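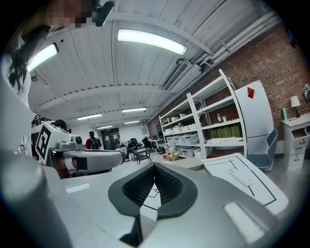

Montaje de las pinzas en el taller compartido

Se deja constancia de los avances del proyecto Drullow. La carcasa de cada pinza consta de 6 piezas impresas; Elsa Eide revisó los cierres y el cubo de marcadores.
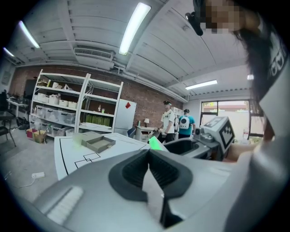
El forro negro de las mordazas se sustituyó en junio, tras 200 ciclos de apertura. Desde entonces se ha mantenido el mismo ajuste. Queda pendiente la calibración de la segunda unidad, a cargo de Trygve Hellström. 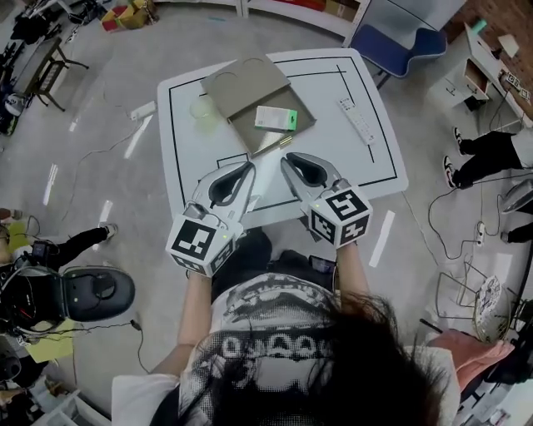 Las dos pinzas ante la mesa marcada con cinta negra.

El registro de ajustes puede solicitarse por correo a quien suscribe.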